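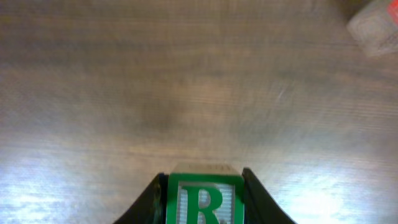 Zunusa Table Oil: Frequently Asked Questions

Last updated February 15, 2024

General

What is Zunusa Table Oil?
Zunusa is a hardening oil finish for indoor wooden tabletops, counters and shelves. It soaks into the top layer of the wood and cures there, leaving a thin film on the surface. The sheen is low to medium, depending on the number of coats and how well the wood was sanded.

Which woods can it be used on?
Oak, ash, beech, birch, maple, cherry, walnut and most pine. Oily tropical woods such as teak cure slowly and should be tested in a hidden spot first. Wait three days before judging the test patch.

Can I use it over varnish or lacquer?
No. The oil cannot get into wood that is already sealed. It will sit on top, stay sticky and collect dust. Remove the old finish down to bare wood before you start.

How can I tell what finish is on my table?
Place a few drops of water on a clean area and leave them for ten minutes. If the water leaves a slightly darker spot that fades as it dries, the table is probably oiled. If nothing changes, it is probably varnished, lacquered or freshly waxed. Tables from the Gukholm line carry a finish code on the underside: codes starting with O are oiled, and codes starting with L are lacquered.

Is it available in colors?
Clear, White and Dark. Clear deepens the natural color of the wood by about the same amount as wiping it with water. White reduces yellowing on pale woods. Dark contains pigment and has to be stirred from the bottom of the can before and during use.

Application

How much do I need?
One quart covers 196 square feet in a single coat on hardwood sanded to 150 grit. Softwood takes more on the first coat. Two coats are standard. A third is optional on tables that see heavy use.

How do I prepare the surface?
Sand with the grain, first at 120 grit and then at 150. Do not go finer than 180 or the wood will take up too little oil. Vacuum the surface and wipe it with a dry lint-free cloth. The moisture content of the wood should be below 12 percent.

What temperature should the room be?
Between 60 and 80 degrees Fahrenheit. The drying times on the can were measured at 74 degrees and 50 percent relative humidity. Expect longer times in a cooler or more humid room.

How is each coat applied?
Pour a small amount on the table and spread it with a white pad or a flat brush. Let it stand for 30 minutes, adding oil to any spots that turn dull. Then wipe off everything that has not soaked in, finishing with long strokes along the grain. No wet oil should be left on the surface.

Can I put Preller hardener in the first coat?
Yes. Mix one part Preller to ten parts oil by volume and stir for two minutes. The mixture has to be used within four hours. Do not return leftovers to the can, and do not close them in a container until they have set.

How long before the table can be used?
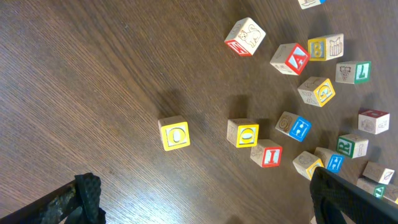
Light use is fine after 24 hours with hardener and after 48 hours without. Light use means dry objects that can be picked up and moved. Keep tablecloths, rubber-footed items and plant pots off the surface for ten days. Water resistance reaches its final level after three weeks.

The surface feels tacky after two days. What went wrong?
In most cases, too much oil was left on the wood. Rub the area firmly with a white pad and a small amount of fresh oil, wait five minutes, and wipe dry. If it is still tacky after another two days, sand lightly at 180 grit and apply one thin coat.

Why are there dark streaks along the grain?
Open grain takes up more oil than dense grain, and this is most noticeable with Dark. Uneven sanding has a similar effect but tends to show as patches or swirls. Grain streaks are normal. Swirls have to be sanded out.

Can oil-soaked cloths catch fire?
Yes. Cloths and pads can heat up on their own as the oil cures. Lay them flat outdoors until they are stiff, or put them in water in a closed metal container. Never leave them in a pile.

Care and Repair

What should I clean the table with?
A damp cloth is enough for daily cleaning. For grease, add a few drops of mild dish soap to the water and dry the table afterward. Avoid ammonia, bleach, scouring powder and microfiber cloths marketed as abrasive.

How do I remove crayon and pencil marks?
Rub with a soft white eraser. If a mark stays, use a cloth dampened with mineral spirits, then clean the spot with soapy water. A dull patch can be brought back with a few drops of oil.

Can small dents be lifted?
Often, if the wood fibers are bent and not cut. Place a damp cotton cloth over the dent and touch it with a warm iron for a few seconds. Check, and repeat if needed. Let the wood dry overnight before sanding and oiling the spot.

How often should the table be oiled again?
Once a year for a dining table. Desks and side tables can go longer. No sanding is needed if the finish is worn evenly. 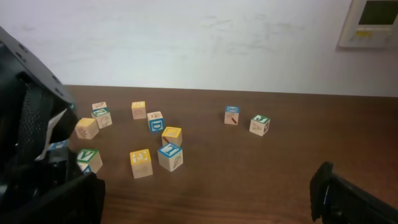 Orders and Storage

Where is Zunusa sold?
Through Öberg and its dealers. The dealer list was last revised in May and covers over 2,150 stores.

How long does the oil keep?
Three years unopened. Once opened, use it within six months. If a skin forms, cut it out and strain the rest through a paint filter. Oil that has gone thick should not be thinned.

Does freezing damage it?
No. Bring the can back to room temperature over a full day and stir well.

Can cans be returned?
Unopened cans can be returned to the dealer where they were bought. Custom tints are excluded.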